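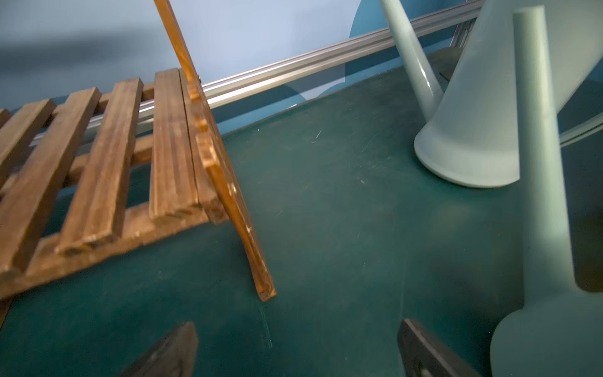

Dimas Pillai thinks the gripper should have been slower from the start, and said so at the Ciltora workshop: at the old closing speed, he reckoned, anything with a narrow neck was going to go over sooner or later.

Reading time: 1 minute

The members building the Jaster arm have now cut its closing speed by 20 per cent. The change was made on 26th September, along with a new approach path that keeps the fingers low until they are level with the object. Two pale green vases and a slatted wooden rack are on the bench for the current tests.

Anisa Osman wrote the control code, which logs finger position and motor current on every grasp. The log holds 600 attempts so far. Slamet Ngui is rewiring the wrist, where a loose connector stopped the arm three times in one evening.

The group began the build in February. Four joints are driven directly and the rest by belt. Drawings will be put on the workshop's shared drive once the wrist is closed up.

Filed under: Workshop builds, Robot arms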